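Open Day at Brilska Robotics, Mamgate: Gallery

Home > Out and About > Galleries > Brilska Open Day

I've been wanting to get inside the Brilska building since they moved to Mamgate, and this month they finally opened the doors for a day. I went, I stayed until they were stacking chairs, and I would have gone back the next morning if they'd let me! The picture is down at the bottom of the page. First, some notes for those of you who wrote asking what it was like.

Getting in

Free entry, no booking, a sticker at the door. The building is the old carpet showroom on the Andham road (if you grew up here you'll remember the giant plastic sofa on the roof). It's been split into four rooms and you could wander between them in any order. I started at the wrong end, walked straight into the back half of a talk about motors, understood maybe a third of it and enjoyed all of it.

A woman at the desk told me they'd had 673 people through by mid-afternoon, and the parking lot looked like it. Next time I'll take the bus.

The sorting arm

This was the crowd-pleaser. A big arm behind a clear screen, picking wooden blocks out of a bin and dropping them into trays by shape. The kids in front figured out very quickly that they could cheer when it got one and groan when it missed, and by the end of ten minutes the whole room was doing it. The engineer running it took the groans well. She explained that a block lying flat against the wall of the bin is much harder than one in the middle, and after that we all started watching for the wall ones.

I asked how fast it could go if they let it. She turned it up for a few picks and I took a step back without meaning to. It was set slow for the day, and I think slow was the right choice, you could see what it was up to.

The Amano room

My favorite by a mile, and the quietest room in the place. Amano is the project where people show robots how to do things with their hands. You don't program the motion line by line. You pick up a gripper on a handle, with a camera mounted on it, and you do the job yourself: lift this, turn that, set it down over there. What the camera saw and how the gripper moved get saved together, and a robot with the same kind of fingers can learn from it later.

The team is aiming for 2000 recordings of everyday jobs. I expected something grand and was told that most of them are things like closing a drawer or putting a cup on a shelf. One of the team said the dull jobs are the ones people would most like help with, and looking at my own kitchen I can't argue.

Visitors got to try the handheld gripper, and of course I got in line. Twice. It's a strange feeling! Your hand knows exactly what it wants to do and then you have two fingers that don't bend. I went for a tape roll and pushed it clean across the table. The second go was better, mostly from slowing down and coming at it from above. The man behind me, who told us he hangs doors for a living, did it perfectly on his first try and got a round of applause.

What surprised me was how much of your own judgment goes into it. You stop just short of a thing, you line the fingers up, you change your mind, you back off a little. One of the students said those little hesitations get kept too. I asked whether bad attempts are thrown away and the answer was "sometimes," followed by a long and very friendly disagreement between two of them about which ones should be. I could have listened to that for an hour.

Lunch and the workshop

Soup and rolls in the hallway, good soup. The workshop was open over lunch, which meant looking at drawers and drawers of brackets and printed parts. They had a shelf of old finger designs that you could pick up, from early ones like salad tongs to the later padded ones. I'd have been happy with a whole room of those, with little cards telling you what went wrong with each.

The bench next to it had a box of loose screws with a note asking visitors to guess the number. It was 113. I said 300.

The talk at the end

Half an hour, with lots of questions. Somebody asked the one everyone asks, about jobs, and the speaker gave it a proper answer and didn't rush. Somebody else asked if the arm had a name. (It does not. Suggestions were taken on a whiteboard, and there were some very good ones from the under-tens.)

If you missed it, they're planning another one in May, with longer turns in the Amano room and, I'm told, something outdoors if the weather is kind. I'll put the details on the events page once I have them. Wear shoes you can stand in, and bring a kid if you can borrow one, they ask much better questions than we do.

A few practical bits, as people always want these. The ramp is on the side of the building, past the bike rack. There's a quiet corner with seats next to the workshop. The hallway gets crowded from late morning on, so early is better if you want a turn at anything. And yes, you can take pictures.

The gallery

Click to enlarge. You're welcome to share this one, just link back to the page.

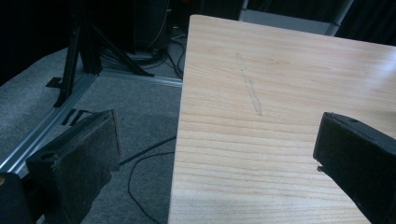 MAMGATE, 2023-12-23

Gripper's-eye view of a pine board, with the two black fingers wide open on either side. I love how big they look from up here, and how much of the fuzzy padding you can make out on the left one. Look for the faint gray streak running across the grain, too. It could be a pencil mark or only a scuff, and I've gone back and forth on it all evening.

Filed under: Galleries, Robots, Mamgate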